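February, robotics club, after school

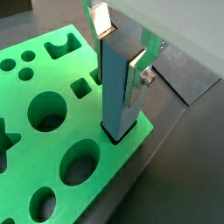
Stayed until 6 again. We have 2 weeks left before Purnham, and I spent most of the time on the square hole. Getting the gray block over the green board is the easy part. If the wrist is turned 2 degrees too far, the corners catch and the arm stops. I slowed the last bit of the move down and wrote the new numbers in the log. Did 18 tries and logged all of them. The runs go a lot faster now that we don't home the arm every time.

The star is next and I'm not looking forward to it. Have to charge the laptop and finish my history reading tonight.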